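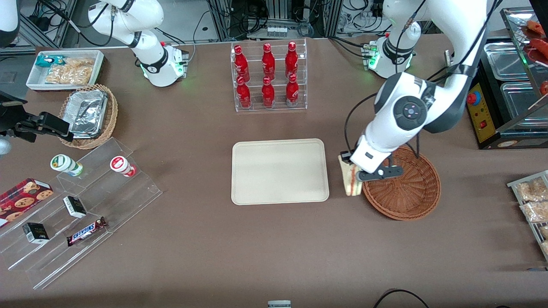

Snacks and drinks on the brown table

I finally gave up my old phone, and I'm so happy I did! I had been using the same Kondalia for years, and by April the battery was dying before lunch. My friend Titilayo Chukwu had been telling me to try a Sendura since last summer, so I went down to the shop on Bai Street and came home with one.

First thing I noticed was the weight. It's light - so light that I kept patting my pocket the first day to check it was still there. The screen is bright enough to read outdoors, and the buttons are on the left, where my thumb wants them. I love that. 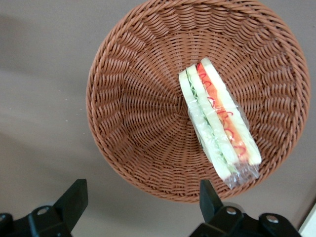

Page last changed: 2023-05-11

Moving everything over was the part I dreaded. I had 1,773 photos and 803 text threads (yes, I keep them all), and the whole lot came across in 34 minutes while I made dinner. Two of my apps needed a new login and one old word game wouldn't install at all, so goodbye to my high score.

Battery life has been great. I unplug at seven in the morning, listen to podcasts both ways on the bus, and still have almost half left when I go to bed. If you do a lot of video calls you'll get less than that. Chenxi Tan at work has the same model and hers needs a top-up by late afternoon, but she is on calls all day long.

The one thing I'd change is the speaker. It's thin and a bit tinny, and music sounds much better through my little Ulari earbuds, which paired right away.

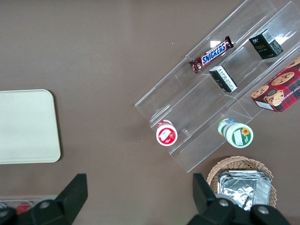 Settings I changed on day one

I turned off the keyboard clicks, made the text one size bigger and set the side button to open the camera with a double press. That last one is so handy - I've caught the dog mid-yawn twice already!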